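Chapter 7
Comparing Cameras and Controllers in Lived-in Rooms

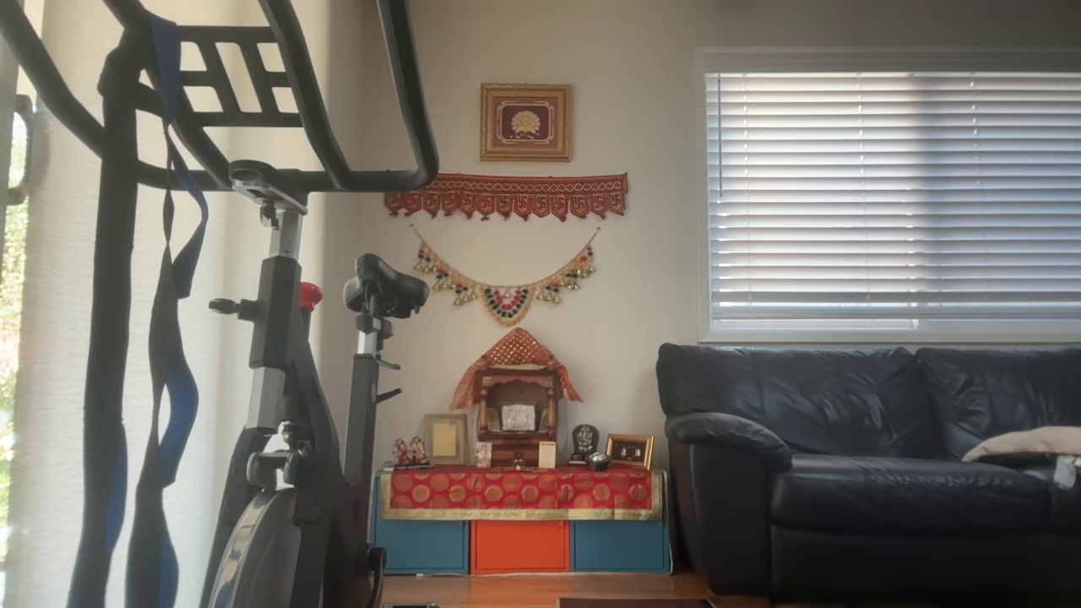
Figure 7.1 A living room with straps hanging from an exercise bike, a shrine on a cloth-covered table, and a black leather sofa under a window with closed blinds.

By the time you reach this chapter you will have spent a good many hours at a bench, and I hope you have enjoyed them, because bench work has a lot going for it. The light stays put, the parts are where you left them, and when a gripper misses you can usually say why before your tea goes cold. Now we are going to take the same questions into people's homes, and I should warn you (kindly, I hope!) that the answers start to wobble a little.

Take the room in Figure 7.1. Daylight comes strongly through the shade on the far left, so strongly that the bike and its straps are mostly dark shapes against it. A camera that gave you lovely clean edges on the bench may lose the loops of a strap altogether in light like that, and a depth camera has its own troubles with glossy leather. Then there is the shrine, with its beaded garland, its draped scarf and its small figures. These are things a family cares about, and any controller we try out near them has to be judged first on how well it keeps its distance, long before we ask how quickly it can fetch a cushion from the sofa.

When Saeed Tabrizi and I first began putting arms side by side in furnished rooms, we made the mistake that I think most people make, and changed two things at once. We had the Hurnex arm with one camera and the Jelisero arm with another, and after 262 reaches we had a very handsome table of results and no idea at all what it meant. Was it the arm? Was it the camera? We went back in August and did the whole thing again, swapping one part at a time, and I have been rather a bore on the subject ever since.

The plan we settled on is the one you will follow here. You will keep the arm and the room fixed and change the camera; then keep the camera and change the controller; and only at the end will you change the gripper, by which time you should have a fair idea of how much of your error comes from seeing and how much from moving. Our own set came to 771 reaches, all of them given in the tables at the back of the book, and you are very welcome to argue with them. Vilgot Fagerlund, who read an early draft, did so at some length, and Section 7.4 is much better for it.

What you will need

One arm with a reach long enough for a sofa seat, 2 cameras of different kinds, and two controllers that accept the same commands. We used the Trirkent and the Hellström, but any pair will do. Keep a notebook for the light, and write in it before each run.

Before you begin

Look again at Figure 7.1 and jot down your answers to the following. We shall come back to them in Section 7.2.

Where would you place the camera so that the left-hand window troubles it least?

Which surfaces would you expect a depth camera to read badly?

How wide a keep-out zone would you draw around the shrine, and would you make it the same for both controllers?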